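Software Engineer, Bimanual Manipulation (control and planning)
Vemamen, Riihimäki office, with remote work possible for part of the week
Posted Oct 25, 2020

We're after a software engineer who gets a kick out of making two arms cooperate! You'd join the group behind Jonora, our planning and control stack for two-arm robots, and you'd own a fair chunk of it from the first month.

At the moment we're deep into bottles and caps. One gripper has to steady a light plastic body while the other deals with the small part on the end, and the two arms need to agree about where that small part is. Get the timing or the stiffness a bit off and they end up fighting each other through the plastic.

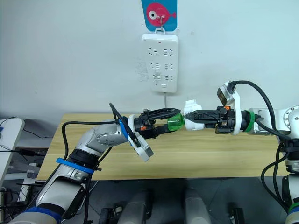
Most of your work would sit in the layer between the wrist cameras and the joint controllers: pose estimates coming in, coordinated trajectories going out, and a compliance loop in between that we rewrote in August and are still fond of. The planner runs against a regression suite of 163 recorded tasks, and almost 70 of those need both arms at once. Translucent parts are the rude ones. Depth gets patchy, the estimate jumps, and the planner has to behave sensibly anyway (there's plenty of room for your own ideas on that).

You'd also look after Kemex, our replay and logging tool. It's a favourite around here, but its timeline view needs some love.

What we'd like you to bring: solid C++ and Python, comfort with kinematics and optimization, and some history of debugging on real hardware. ROS is handy. A degree is fine, and so is a good pile of code you can walk us through. 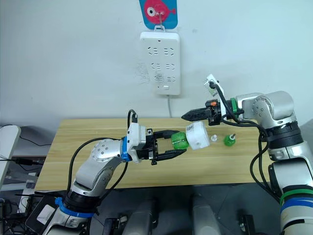 Aleksi Vuorinen would add that the part of the job he enjoys most is the handover, the few hundred milliseconds when both grippers have hold of the same thing and neither controller is fully in charge. He'd be happy to talk it over with anyone before they apply.

To apply, send a resumé and a short note about a bug you were glad to catch. No cover letter needed.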